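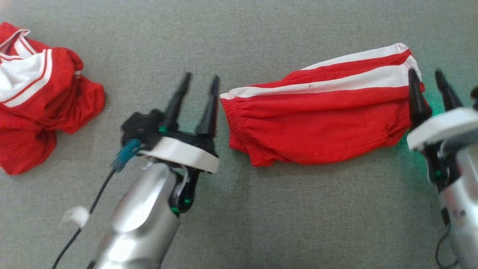
4 min read · November 17, 2019

I have had the Toltgate kit for most of this season. It goes round the parents in theory, but whoever has it in September tends to still have it at Christmas, and this year that is me. It comes home in a long black holdall with a broken zip, goes through the machine, and ends up on the sofa to be sorted. I said a while ago that I would write down how I do it, partly for the next person and partly to stop me answering the same question in the car park.

The kit is red with white stripes. It is that thin mesh sports fabric, all of it, and it behaves differently from ordinary clothes. It hardly creases from washing but it won't hold a fold either. Cotton T-shirts you can stack up on the arm of a chair and they stay there. Football shirts slide off.

## Washing

I do it at thirty with a non-bio liquid and no softener. The old instruction sheet in the holdall said forty, and whoever wrote it also recommended a colour catcher, which I used at first and have since stopped using. The red doesn't run now. It did when the kit was new, apparently, and there is a goalkeeper's undershirt in our house that is still faintly pink from the year before we joined.

Mud is the main thing. If it has been wet at Cliltbridge, where the pitch by the allotments is more or less clay, I leave everything to dry out first and knock the worst off outside with a soft brush. Washing wet mud straight in just moves it around and leaves grit in the door seal. The white stripes show up anything you miss. I rub a bit of ordinary washing-up liquid into them with my thumb and leave it for ten minutes or so before they go in.

Socks go in separately, inside out. I don't have much to say about the socks.

Turn the shorts the right way out before washing. I know the advice is normally the opposite, but the drawstrings on ours pull back into the waistband if they go in inside out, and then you are sitting there with a safety pin trying to get them through again. Somkiat Boonchu, whose daughter plays on the left, ties a knot in each end before handing his back. I wish everyone did.

I don't tumble dry any of it. The numbers on the backs are heat-pressed and a couple of them had already started lifting at the corners when I took over. It all goes on the airer in the back bedroom with the window open a crack and it's dry by the following evening, even in this weather.

## Why the sofa

I used to fold on the bed, like most people I suppose. The trouble was that I would leave it half done, then it would be bedtime, and the whole lot would get moved to a chair and have to be done again.

The sofa is better. It's a Furum, the low modular type, light grey seats with mustard backs, and it cost us £705 in the sale, which I still think was a lot. What it does have is wide, flat seat cushions. You can lay a shirt out on one without the sleeves hanging over. The fabric has a bit of a weave to it and that stops the mesh from sliding about, which the duvet cover never did. I kneel on the floor in front and work along. My back is happier than it was bending over the bed.

It also helps to have a plain grey surface under red and white clothes. You can see a missed stain straight away, and loose threads, and the bits of black rubber crumb that come home from the all-weather pitch and get into everything.

The one drawback is that the living room is out of action while I'm doing it. I put the radio on and tell people to sit somewhere else.
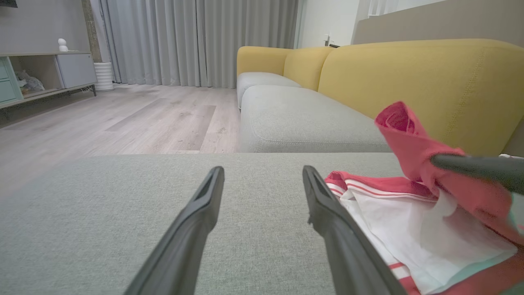 ## Shirts

Do these first. They take up the most room and once they're out of the way the rest goes quickly.

Lift each one by the shoulders and give it a proper shake. Mesh sticks to itself when it has been in a heap, and a shake gets rid of most of the twisting, so you aren't trying to smooth it flat with your hands. Then lay it face down. Fold one side in towards the middle, with the sleeve folded back on itself, then the other side the same. Bring the hem up to about halfway and fold again to the collar.

Face down matters more than it sounds. If you do it that way the badge finishes on top, and on a cold touchline it is quicker to hand things out when they are all facing the same way. The number then ends up underneath, though, so I turn back a corner as I stack them to check I've got them in order. I went through a phase of folding them number side up. It was worse, and the press-on numbers got a crease across them.

Don't try to get sharp edges. This fabric won't do it and you'll only annoy yourself. What you want is a thick, soft pile where everything is roughly the same width. If it leans, it leans.

The size labels have mostly washed blank. I've put small initials on the inside of the neck in laundry pen, S, M and L, and they have survived the season so far.

## Shorts

Easier. Hold them at the waistband, let the legs drop, and lay them flat with the stripes lined up along the side. Run your hand along the stripe from the waist down to the leg opening and you will feel straight away if one leg is twisted inside the other. Then fold them in half lengthways so one leg lies on the other, and fold the waistband down to the hem.

The elastic on some of the older pairs has gone wavy and they never lie completely flat. I used to pull at them. Now I just fold them and put them at the bottom, where the weight of the others does the job.

While each pair is open I check three places: the drawstring, the seam between the legs, and the stripe down the side. The stripe is only sewn on with a single line of stitching and it catches on studs. If I find one coming away I put it on the arm of the sofa to mend later. Mrs Beltrán in the alterations shop by the 122 stop did two pairs for me in October and wouldn't take anything for it, so I took her a lemon cake.

Any small mark I find at this point, I look at it and decide. If it's the sort of thing you could only see from a foot away, it stays. They'll be in the mud again in a few days.
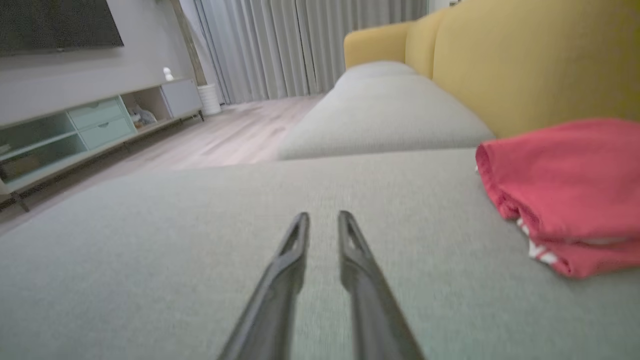
## Putting it away

The holdall gets wiped out with a damp cloth before anything goes back in. It took me more than 4 weeks of washing everything twice to work out that the smell was the bag and had nothing to do with the shirts.

I pack it in this order:

- Socks along the bottom, in pairs, with the tops tucked over.
- Shorts next, waistbands all facing the same end.
- Shirts on top, badge up, smallest sizes nearest the zip.
- Armbands, tape and the spare laces in a freezer bag down the side.

The keeper's things go in their own carrier bag. They are a different colour and a much heavier fabric, and they take a day longer to dry, so if I wait for them nothing gets put away at all.

Once it's packed it stands in the hall by the coats. I've tried keeping it in the cupboard under the stairs and forgot it one week, and we had to play in bibs over whatever they had on. My son still brings that up.

The whole thing from airer to holdall takes me about as long as a radio play. I don't mind it as a job. It's warm in there in the evening with the curtains drawn and there is something to be said for a task with an obvious end. I used to leave it until the night before the match and then resent it. Doing it as soon as the last shirt is dry has made more difference than any of the folding.

I'm handing the bag over in December after the last game before the break. If you're next and you're reading this, the laundry pen is in the side pocket, along with a reel of white thread. The zip sticks halfway. Hold the end with your other hand and pull it slowly.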